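Hatosham老街夜市8月起提前收摊 摊主意见不一

本报讯 Hatosham老街夜市从8月起调整营业时间,晚上11点收摊,比原来早了一个钟头。通知前天傍晚贴出来的,就贴在北口公厕旁边那面墙上,不少摊主是听隔壁说了才知道。

起因还是噪音。靠街的几栋居民楼投诉了大半年,主要是半夜收摊拖铁架子、倒冰块的声音。街道办开过两次协调会,第一次没谈拢,第二次定下来的就是现在这个方案。

摊位费同时也动了。小摊每月180元,比上半年便宜50元,算是对少做一小时生意的补偿。水电另算,照旧。

卖烤饼的Chaminda Rathnayake觉得不划算。“十点半以后才是下夜班的人来吃东西的时候,我一晚上的饼有一小半是那会儿卖掉的。”他说打算下午早点出摊试试,不过天太热,下午有没有人来不好说。

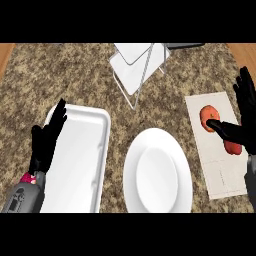

卖凉茶和旧书的几家倒是没什么意见,说本来过了十点也就没几个客人。有位摊主边收东西边讲,早点回家睡觉挺好,孩子马上开学了。

居民这边,住三楼的Baltazar Jaramillo表示先看看再说。去年也讲过要管,管了两个星期又老样子了。他希望收摊以后有人真的来巡一巡,别光贴张纸。

街道办工作人员答复,头一个月每晚都会安排人巡查,超时不走的先口头提醒,累计5次取消当季摊位。垃圾清运也跟着提前,清运车改从Koretti路那头进,不再穿过居民楼中间的巷子。

另外,南口Akik桥下的临时停车点8月照常开放,晚上来逛的市民可以停那里,收费标准不变。桥面有一段正在补路,骑电动车的慢一点。

摊主如对新时间和费用有疑问,可以到夜市管理处登记,白天都有人在,中午休息。十月份天凉以后营业时间会不会在调回来,街道办说要看这两个月的投诉情况,目前没有定。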